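About Oltley

Oltley started in May with one kitchen table, 2 grippers and a long list of household chores that sounded easy until we tried to explain them to a machine. We still think explaining is the wrong place to begin. If you want someone to learn how to put the fruit away, you sit down beside them and do it - slowly, and more than once. Our work is to make that possible with robots.

We are a small company based in Gustby, with a second team over in Skurnton, and between us we now work with 39 people who record everyday tasks by hand. Most of them do it in their own homes, on their own tables, with whatever happens to be in the fruit bowl that week. We like it that way, and we would much sooner have real kitchens and living rooms than a tidy lab full of matching blocks.

How we teach

A person holds the gripper and does the job the way they normally would, closing the fingertips on each thing and setting it down where it belongs. The camera on the tool records what the hand is doing, and our Malabanan software turns the recording into a lesson a robot arm can follow.

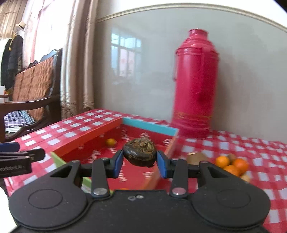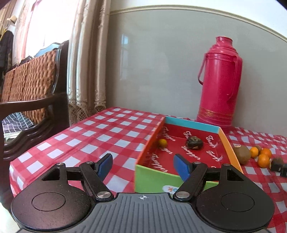

Small fruit and a brightly colored box on a checked tablecloth, recorded with hand-held grippers.

Who we work with

Our recorders are parents, retired teachers, students and a good many keen cooks, and you don't need any technical background to join them. Training takes 3 hours, tea included, and after that a usual session runs 30 minutes - long enough to get into a nice rhythm, short enough that your wrist won't complain.

We also visit schools and community halls near Gustby and Skurnton, where anyone who likes can pick up a gripper and have a go. Do come and say hello if you see our sign out. We are always happy to talk, and we usually bring cake.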